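The Night Shift at Dastetti
a short story

Door code had changed again. Stood in the rain pushing the old one, 2 – 6 – 2 – 6, like the door would feel sorry for me. It didn't. Found the new one in a message from the Paterson side of the building, sent at lunch, which I hadn't read. In. Stairs. Lights on one row at a time because the breaker for the back row trips if you rush it.

Dastetti is what we call the shop. It was the name on the building when the first people rented it, some kind of tile importer, and the letters were too high to take down. Now it's benches and a laser cutter with a bad smell, and a shelf for each member, and my shelf is the one that sags.

On my shelf: Rullura.

She was meant to be a thing that folds up on a rail over a kitchen counter. One arm, six joints, a shoulder I'd printed four times. My mother's hands had gone bad that winter. She could hold a cup if she thought about it. She couldn't open a jar at all, couldn't get the lid off the pills, and she had started leaving things half done all over the kitchen so no one would see her not finish. I saw. I started the build a week later and told her it was for a contest.

So. Arm on bench. Power. The little whine, then the shoulder lifts and she does her hello, which is just homing the joints but I'd slowed it down so it looked like waking up. Stupid thing to spend an evening on. I'd spent two.

The elbow was the problem. Elbow was always the problem. It would go out fine and come back with a shudder, and the shudder went down to the wrist and by the time it got to the fingers a jar would be on the floor. I had a log. Attempt 277 was the last one in it. I'd written next to it, in pencil, "no."

Attempt 278. No.

Ate a granola bar over the sink. Took the elbow cover off, four screws, lost one, found it in my sleeve. The belt looked ok. The belt had always looked ok. I put my thumb on it and pushed and it gave more than I remembered, or else I was tired and everything gave.

At the next bench somebody had left a radio going very low. Ball game, some other time zone. I let it run.

Here is what I knew about how to teach her. Nothing, mostly. I'd been typing in the moves. Go to this angle, then this one, wait, close. A jar lid by numbers. You would not believe how many numbers are in a jar lid. The people at Anholm, the place across the river where I did a weekend class once, they said stop typing, use your own hands, your hands allready know it. I'd nodded and gone home and typed for five more months.

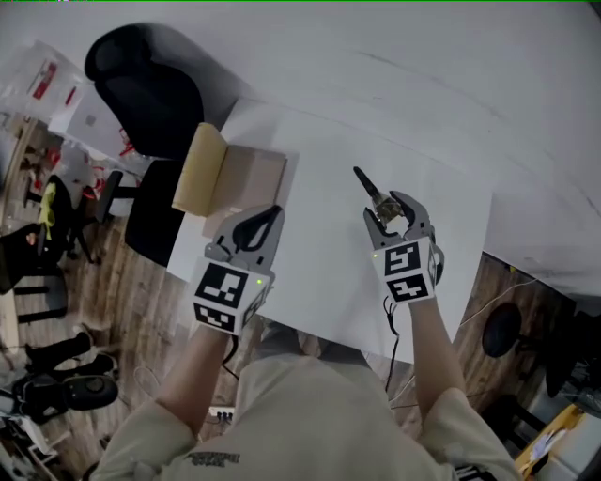

My mother's jars were the kind with a wide lid and a narrow shoulder, and they all came from the same store, so the good news was it was really one jar, over and over. I'd brought three. I made up my mind that night to quit typing and do it the Anholm way, with a gripper in each hand, a marker cube on each one with the black-and-white patterns showing, the green light on, the cable hanging down where I'd be sure to kick it. One hand to hold, one hand to turn. I'd built my pair back in spring and they'd been in a drawer ever since, under the sandpaper. Blew the dust off. Plugged in. One light came on and then, after I said something rude to it, the other one.

First try I dropped the jar. Me, not her. Ha.

It's strange, doing it through the grippers. You lose your fingertips. Everything you know about a lid is in your fingertips – that tiny slip just before it lets go, the way you ease off. Now I had jaws. Open, close. I had to look at the jar to know if I had the jar. I leaned over it with my tongue between my teeth like a kid with scissors, and squeezed, and turned, and the whole jar went round with the lid on it, both together, very calm.

Again. Held harder with the left. Elbow tucked into my ribs to steady it.

And that was when I got it, or got something. Because I stopped and put the grippers down and sat there in the radio noise with my own elbow jammed against my own side, and thought, I've seen this. This is how she does it. Mom. Elbow in tight, chin down, the jar up against her chest. She doesn't reach for a jar any more. She brings it in. I'd been watching her do it since the winter and had thought it was a sad thing to look at, and I had gone off and built an arm that reached all the way out, straight, like someone in an advertisement, and then shook.

So bring it in.

Moved the jar. That's all I did. Slid the stand back toward the base until the elbow was folded nearly shut and the wrist was close in, and it looked all wrong, cramped, like eating on an airplane. Put the cover back on with three screws. Fourth one was gone again. Then I did the lid with my hands, in close, slow, over and over, until my shoulders burned and the ball game was done and some man was selling gutters.

Let her have a go.

Attempt 279. Out, a little. Back. A shudder, but a small one, and it stopped at the wrist. Jaws on the lid. Turn. Slip. Turn. The lid moved. I heard it, that dry click they make, and then she just stood there holding it, because I hadn't taught her what came after. I hadn't thougt there'd be an after.

I wrote the number in the log and next to it I put "mostly."

It was light by the time I did the breakers in reverse. Rain gone. I drove over to her place with Rullura on the back seat in a laundry basket, seat belt through the handles, 322 potholes on that road and I felt each one in my teeth. Mom was up. She's always up. She had the robe on and the kettle going and there was a jar of plums on the counter, closed, with a dish towel round the lid where she'd been at it.

She looked at the basket. "Did you win?"

"Win what?"

"The contest."

I'd forgotten about the contest.

"Not yet," I said. "Can I borrow those plums?"

She picked the jar up herself, elbow in, chin down, and carried it to the table, and moved the newspaper off so there'd be room for the two of us to set the thing down.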